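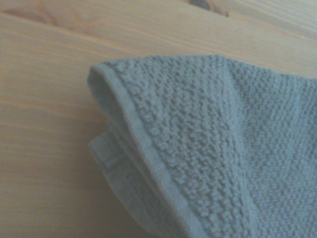

Re: Lokum — towel folding, wrist camera view

From: Asuka Matsuda
To: the workshop list

Sorin Dumitrescu wrote:
> Can the arm find the hem on that blue towel yet, or is it still
> going for the middle? And is it worth me printing the longer fingers?

Hi Sorin, hi all,

Still the middle, more often than I'd like! The hem is the smooth band running down the diagonal, and by eye it's dead easy to tell from the bumpy weave. My edge finder is less sure. It likes the dark knot in the wood near the top, and it likes the shady hollow inside the fold even more (it tried for that 4 times last night, bless it).

I've put the threshold up to 445 and that helped a bit. Itsuki reckons I should look for the stitching line instead — might try that after tea.

Yes please to the longer fingers, 2 pairs if you've got the filament. And does anyone have a plain cloth I could pinch for the bench in February?

Asuka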